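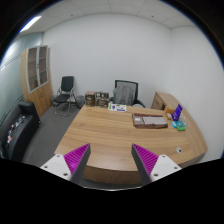
I read the first volume of Trumorness in January, in one sitting, and then had to wait until summer to find out whether the second would make any sense of it. It does, mostly. The collected Volume 2 gathers chapters 6 through 10, written by Kuo-hua Poon and drawn by Britt-Marie Isaksson, and it's a big floppy slab of a paperback that doesn't like to be held up in bed. I gave in and read it at a desk, a large one with the grain running in long horizontal streaks, and was pleased to find Isaksson draws the salt flats of Liao almost exactly like that: line after line going sideways, no trees, nothing to hang your hat on.

For anyone joining now (don't, get Volume 1), our heroine is Bendix, a retired ferry pilot who can hear lies as a ringing in her left ear. In the first book this was a gift. In the second it's a medical condition, and she spends most of chapter 6 arguing with a clinic over whether it's covered. I laughed more at that than at anything in the big fight, and the big fight has a man throwing a lighthouse.

The plot, as far as I can lay it out: someone is buying up Pletwood, the town where Bendix grew up, one house at a time, and everybody who sells forgets they ever lived there. Her brother sells. Her old teacher sells. The scene where she goes to the teacher's new apartment and gets politely offered a brochure is 5 pages with hardly a word on them, and it's the best thing Poon has written. Then we get a chapter and a half of a council of hooded people explaining the rules of forgetting. There are a lot of rules. One of the hooded people has a chart.
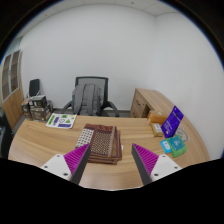 Photo: Yee-man Wan

Isaksson is on strong form throughout, though she has clearly stopped enjoying crowds. There's a market spread in chapter 8 where the back row is basically thumbs. Her faces are terrific. Bendix has one expression, for when the ringing starts, that looks like someone trying to remember if they left the stove on, and it never gets old, which is lucky given that it turns up in every chapter.

Colors are by Cheuk-hei Chu, who took over after the first book, and I didn't like the change for 30 pages and then forgot there had been one. Make of that what you will, considering the plot. The night scenes are a bit muddy on this paper. Ka-ming Chiang's lettering is clean except for the ringing sound effect, which is set so large in chapter 9 that it covers the person who's lying. I had to go back and work out who it was. It mattered. 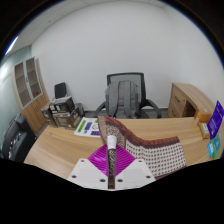

Patterned cloth on the desk.

Extras: 32 pages of sketches, script samples and rejected covers. Two of the rejects are better than the one they used. There's also a map of Liao with no scale on it, so I still can't tell you whether Bendix walked across it in an afternoon or a week.

The ending is a cliffhanger, and a slightly cheap one. I'll be buying Volume 3. If you only liked the first book for the ferries, be warned that there are 2 in this one and both of them sink.

Story: 4 out of 5. Art: 4 out of 5. Hooded people: 1 out of 5.

Posted 8/3/23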